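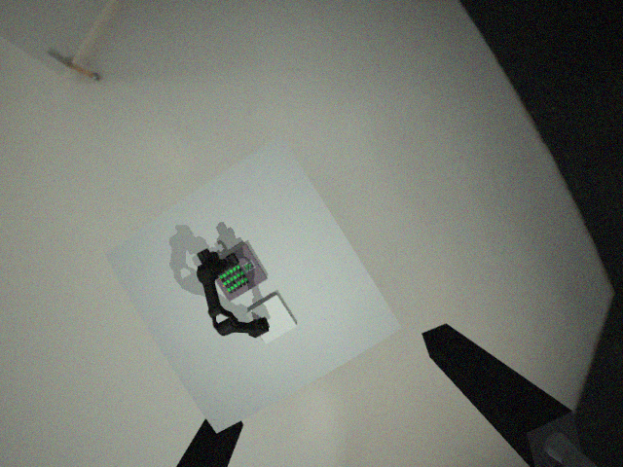 Getting the third bell in Brirden took me most of an evening, so I'm putting the route in a thread. Spoilers for the Denby chapter, nothing after it.

1/ You need three bells before the ferryman will take you to the lighthouse. The first two are part of the story and you can't miss them. The third isn't marked on the map and the journal only says "ask at the mill".

2/ Don't go to the mill yet. The miller only talks about the bell if you've already met Esta, and she doesn't turn up until you've slept at the inn once. Any bed upstairs will do. The chair by the fire doesn't count, I tried.

3/ In the morning Esta is on the bridge. Go through all her dialogue, including the bit about her brother. If you leave early you get the quest marker but the miller still won't speak to you. Talk to her again and it fixes itself.

4/ Now the mill. He'll ask for 81 coins. You can haggle but it made no difference in my game. If you're short, sell the silver thimble from chapter one. I've finished the game and never found another use for it.

5/ He gives you a cellar key. The cellar door is round the back, behind the cart. Push the cart from the left side. From the right it gets stuck on the step and you have to reload.

6/ The cellar puzzle is a four-dial lock. The code is 2087. It's split between the two gravestones in the churchyard, but you can put it in without having read either of them.

7/ Inside, go down the ladder and stay against the right-hand wall. The floor in the middle gives way and drops you in the flooded tunnel. You can get out again but it's a long swim and you lose your lantern oil.

8/ The bell is on the shelf at the far end. Save before you pick it up. Taking it starts the Tsoukalas fight and there's no checkpoint between the two.

9/ For the fight, ring the first bell when he raises his staff and he'll drop his guard. Get a few hits in, back off, wait for the next one. Ringing it at any other time does nothing and leaves you open.

10/ Afterwards go back to the bridge before you see the ferryman. Esta has one more conversation and gives you the blue coat. Once you've been on the boat she's gone for good.

11/ Edit: Arash Ebrahimi says the cart can also be moved from the right if you crouch first. I haven't tested it.

12/ Edit 2: yes, this still works after the January patch. They moved the lantern oil to the top of the ladder and left the rest alone.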